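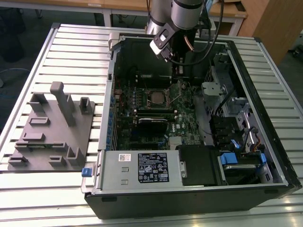

Fig. 8. Tower on its side, side panel off, heatsink removed from the CPU.

Section 2: Opening the tower and finding your way around

Okay, so you've got your Lanelport refresh kit and an old desktop to put it in. I wrote this section after doing the job on a whole stack of retired office towers, and I've kept it in the order I really work. If you haven't read Section 1 (backing up the drive), go do that first!

1. Shut down, switch off at the wall, and pull every cable out of the back. Then hold the power button in for 8 seconds to drain what's left.

2. Lay the tower flat with the removable panel facing up. Give yourself plenty of table – I like elbow room on all sides.

3. Take off the side panel and put it somewhere you won't step on it. I lean mine against the wall, and yes, I've still kicked it.

4. Get your bearings before touching anything. In Fig. 8 the green motherboard sits in the middle, with the row of black memory slots just below the processor and the power supply along the bottom. Yours may be laid out differently, so take a quick photo with your phone.

5. Look for the blue bits. On this case the expansion-slot latches are blue, there's a blue release tab at the left end of the power supply, and there are two blue drive-carrier tabs over in the drive bay area. I love this kind of color coding, it saves so much poking around.

Note: Don't pull on a tab that feels stuck. Check for a screw on the back of the case first (I keep mine in an old Admasu tea tin, along with every other screw I own).

6. Unplug the CPU fan lead, then loosen the heatsink screws a little at a time, going corner to corner. If the heatsink won't lift, twist it gently side to side until the old paste lets go.

CAUTION: Never yank a heatsink straight up. You can drag the processor right out of its socket and bend something you can't unbend.

7. With the heatsink off, leave the socket lever closed unless you're swapping the chip. Wipe the old paste away using the Cunaditz pads from the kit. Two pads did it for me – a really crusty one took three.

8. Check the board for dust, especially between the fins of any small heatsink that's still on there. Short puffs of air, can held upright.

Fresh paste and memory are in Section 3.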